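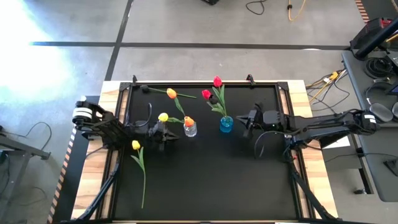 4. Arranging the stems

This section covers filling and placing the vases in the Vendlow table set. It assumes that the vases have been unpacked and rinsed as described in section 3.

The Vendlow set is for artificial stems only. For fresh flowers, use the Millet range, which has a heavier base and a wider neck.

4.1 Before you start

1. Wipe the table with a dry cloth and check that it stands level.

2. Remove the paper sleeve from each stem. Hold the stem near the bottom and slide the sleeve off downwards. Do not pull on the bloom.

3. Open out the leaves by hand, starting with the lowest. They are packed flat and will need bending two or three times before they hold.

Note: A new tulip head may look squashed on one side. Warm it between your palms for a minute and press it back into shape. Do not use a hairdryer or an iron.

4.2 Filling a vase

1. Sort the stems by colour. Orange and yellow look best in clear glass. Red stands out well against blue.

2. Take the tallest stem first and lower it into the vase until it touches the bottom. If it stands too high, bend the last part of the wire into a small hook. Do not cut the wire unless you are sure of the height, as cut stems cannot be returned.

3. Add the second stem so that its bloom sits lower than the first.

4. Add the third stem and let it lean out over the rim. Turn it until the leaves lie outside the glass.

5. Repeat for the other vase.

CAUTION: Bare wire ends are sharp and can scratch the inside of the glass. Fit the rubber caps supplied in the small bag before putting any stem into a vase.

4.3 Placing the vases

1. Stand the vases side by side, with enough space between them to lift one out without touching the other.

2. Keep both vases well back from the edge of the table.

3. Step back and look at the arrangement from where people will sit. Turn each vase a little until the blooms face different ways.

Note: Clear glass shows every wire. If this bothers you, push the leaves further down into the neck or add the glass beads (Plandeveo part 89, sold separately).

CAUTION: A leaning stem moves the weight to one side. If a vase rocks when you tap the rim lightly, bring the lowest bloom closer to the middle.

4.4 Changing the display

To swap stems between vases, take them out one at a time, beginning with the one that leans furthest. Hold the vase by the body with your other hand. Leaves tend to catch on one another, so turn the stem slowly as it comes up.

Dust the blooms with a soft brush. Marks on the petals can be removed with a damp cloth and a drop of washing-up liquid. Let the stems dry fully before they go back in the glass.

Spare tulips are sold singly by Rornix in red, orange and yellow. Quote part 59 when ordering.

Section revised Friday, May 3, 2019. Text: Kristýna Havlíček.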